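Search this forum
Forum > Handheld Grippers > Setup and Upkeep
Print this page | E-mail this thread

Jaw pads, pivots and getting the gap right: my setup on the glass table

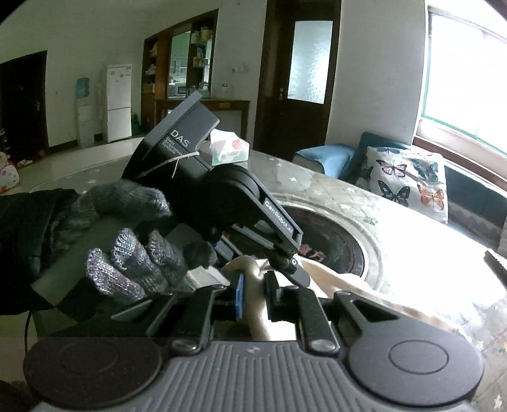
rernby_reiko wrote:

After 2,960 grabs I finally gave this gripper the full service it deserved, and I am so happy with how it feels now that I had to write it up! The linkage had picked up a bit of side play. You'd close on something thin and the jaws would meet a hair off, so the object rolled toward one side. Every one of those little screw heads on the black plates got checked, and two of the pivots needed attention. The blue pad on the left jaw is the part I keep the closest eye on, as a rounded thing like the one I have in the jaws bends right over it and rubs the same spot each time. My order of work goes pads first, then pivots, then the gap, then the camera module. Do the gap before the pivots and you'll be doing it again (ask me how I know).

For the pads I use a barely damp lint-free cloth and then leave them alone for 17 minutes. No solvent. The pivots get cleaned with a dry brush, a tiny bit of light grease on the pin, and then I work the fingers open and shut by hand until it spreads. Wipe off whatever squeezes out or it ends up on the pads.

Very curious what order other people use.

– Reiko Hattori

----

brock_d wrote:

Great write-up, and I love seeing someone check the pivots one by one. I'm going to argue about the grease though. On ours at Pemell we run the pins dry. Grease holds grit, and grit in a parallel linkage is how you get the side play in the first place. We went dry in March and I haven't had to touch ours since.

Also, are you really setting the gap on a glass top? I'd want something with a bit of give underneath.

----

rernby_reiko wrote:

Brock, the glass is my favorite part! It's flat and it wipes clean, and a dropped screw shows up right away against the light cloth underneath. I do put a folded towel down for the pivots. Small screws bounce on glass like you wouldn't believe.

On the grease, fair point about grit. I only use a speck on the tip of a toothpick. Dry pins squeaked on mine and the closing felt notchy.

----

sachi_wada wrote:

Team toothpick here. I tried dry for a while and got the same notchy feel, worst when closing slowly. A speck of grease and it was gone. But I do think it depends on the room. If Brock's shop has dust in the air, dry makes sense to me.

Question for Reiko: how do you set the gap? I close on a strip of paper and pull. If it drags evenly along the whole pad I call it good. If one corner lets go early, I go back to the pivots.

----

rernby_reiko wrote:

Paper strip too, but I do it in 7 spots from tip to root and write down which ones slip. Then I turn the whole thing over and do it again, because the weight of the fingers can hide a bit of slop when it's held just one way.

----

vi_shinji wrote:

Seven spots! I do 2, tip and root, and I have never been sorry. If both of those drag the same, the middle has nowhere to go.

What I would add is the glove. I wear a gray knit one as well and they shed. Those fibers find their way into the linkage and wrap around the pins, and then people blame the grease. Before I take anything apart I go over the plates with a flashlight and tweezers. Half the time the stiffness is gone right there and I put the screwdriver away.

– Shinji Imai

----

brock_d wrote:

OK, Shinji may have just explained our "grit." I went and looked at the spare one with a flashlight and there was fuzz around the lower pin. I'm still running dry, but I'm less smug about it.

----

mio_u wrote:

New here, reading this with my own gripper in pieces next to me, so thank you all! Where does the camera module come in? Reiko lists it last, but if I loosen the angled arm to get at the pivots, does the view shift?

----

rernby_reiko wrote:

Welcome, Mio! I don't loosen the arm at all if I can help it. There's enough room to come in from the side with a short driver. If you've already had it off, put a pencil line on both parts next time before you undo anything. Then for the check, close the jaws and see where the meeting line lands in the picture. I keep a saved shot from a day when everything was right and compare against that. If it's off, nudge the arm, snug the screws a little at a time, and look again.

Clean the lens at the very end. I used to do it first and then put a thumb on it every time.

----

sachi_wada wrote:

Agree on all of that except the nudging. Mio, if the line has moved, take the arm fully off, clean the faces where it sits, and put it back. With mine it was a crumb of old thread glue holding one side up. I nudged it for a whole evening before I looked.

----

mio_u wrote:

It was glue on mine too!! Tiny flake, right by the screw hole. Cleaned it off and the line is back where it was in my old shots. Doing the paper strips next. Going with four spots, sorry to both of you.

----

vi_shinji wrote:

Four is fine. Check the root twice.

Print this page | E-mail this thread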